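Year-End Household Notes: Sorting the Bedroom
Posted December 26, 2020

The annual review of the contents of this household was carried out over the holiday, in accordance with the practice adopted on moving to the apartment on Urka Street. Readers of earlier entries will recall that the kitchen was addressed in August and that the results were considered satisfactory. The bedroom was deferred at that time on account of the heat. It could not reasonably be deferred again.

The matter under consideration was small articles. Furniture presents few difficulties, as one either keeps a chair or does not. Small articles collect on windowsills, in coat pockets and at the back of the nightstand, and they are seldom reviewed. My former colleague Yulan Song recommends that every such item be brought to a single surface before any decision is made. The bed was selected for this purpose, being the largest level surface available, and the checkered sheet was left on it.

An open cardboard box was designated for items to be retained. Anything not placed in the box would be considered separately, and cups and other kitchen articles would be returned to the sink at the end of the session.
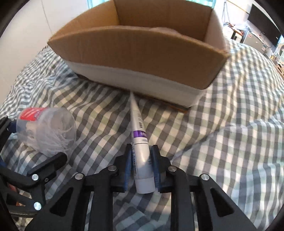 Tubes were the subject of some discussion. My sister, Xiuying Yu, holds that any tube opened before the summer should be discarded without further inquiry. My own position is that a tube should be kept until it is empty, provided that the label can still be read. A compromise was reached: each tube is to be examined individually, and those in regular use are to be stored upright in the bathroom cabinet.

A period of 14 minutes was allotted to the nightstand and 9 to the windowsill. Both limits were exceeded. The delay was due chiefly to correspondence found in the nightstand drawer, including a receipt from the Valtden hardware store for a lamp that left the household years ago. Correspondence will be dealt with in January, and it has been placed in an envelope and marked accordingly.

With regard to the box itself, the following rules were observed. Cartons were kept closed. Items of sentimental value were admitted without argument — a concession to my sister, who had given up her afternoon. No second layer was permitted, so that everything could be seen from above without lifting anything out.
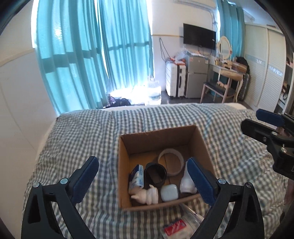 The box on the bed, with the small carton, the black container and the white case inside.

It is intended that the box remain in the bedroom closet until spring, when its contents will be reviewed a second time. Any article not required by then will be offered to relatives or given away. The hallway shelves are next on the schedule.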